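Open Day at the Berby Robotics Workshop: A Conversation With Qistina Sumampouw

The Berby workshop opened its doors to the public on Friday, with demonstrations at the Flatmont building from 10 in the morning. Qistina Sumampouw, who leads the household tasks program, met with our newsletter in the afternoon, between the second and third sessions.

The program studies how robot arms can handle ordinary kitchen items. Ms. Sumampouw said the choice of subject was settled early. "We wanted work that every visitor already knows how to do," she said. "People who have never seen a robot arm before have firm opinions on how to pick up a cup, and they share them with us freely."

Cups and plates are the main materials of the current series, along with a wire dish rack. Ms. Sumampouw described a cup on its side as a harder case than it looks, as the fingers must meet a curved wall at a workable angle and close without pushing it away.

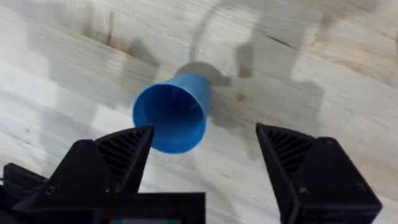
Is the robot controlled by a person during a demonstration?

In most sessions an operator guides the arms by hand control, and the movements are recorded for later study. A smaller part of the program is given to trials in which the arms move on their own.

The workshop has recorded 1,642 sessions with cups and plates to date. Ms. Sumampouw was careful in speaking of what they show. "It is a record of attempts, and the poor ones stay in," she said. "Güven Gökçe reviews them with me every month, and we have disagreed over a good many."

Asked about the two-arm arrangement, she replied that many kitchen jobs can be done with one arm, but that the program is expected to move on to tasks that need both. Wiping a plate while holding it is planned for the fall. The table layout was prepared by Kha Phan, who also wrote the operator guide.
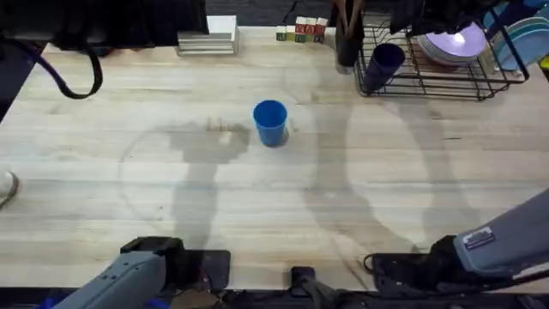 The work table at Flatmont, with a cup standing upright and the dish rack at the back.

Visitors were admitted in groups of 20, and each session closed with time for questions. According to Ms. Sumampouw, the most frequent concerned speed. "They ask why it is so slow," she said. "I tell them that we set the speed ourselves, and that we would like to keep our cups." Several guests from Genavik, a supplier to the workshop, asked instead about the wear on gripper fingers, a matter she expects to take up with them in writing.
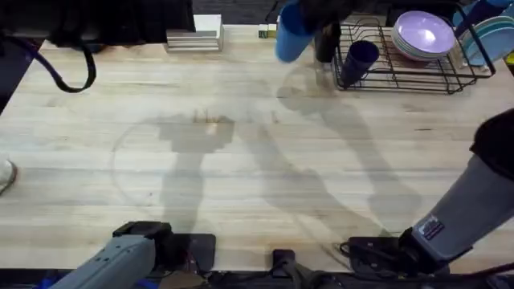
One of the arms holding a blue cup above the table, to the left of the rack.

Ms. Sumampouw joined Berby after a period in packaging automation, where, she said, each item was the same as the last. She considers the present work less predictable and has no wish to return. The program employs 28 people, and two operator positions will be posted in July.

The next open day will follow the same format. Groups wishing to attend should write to Cúc Lương at the Flatmont front office, stating the number of guests and any access needs.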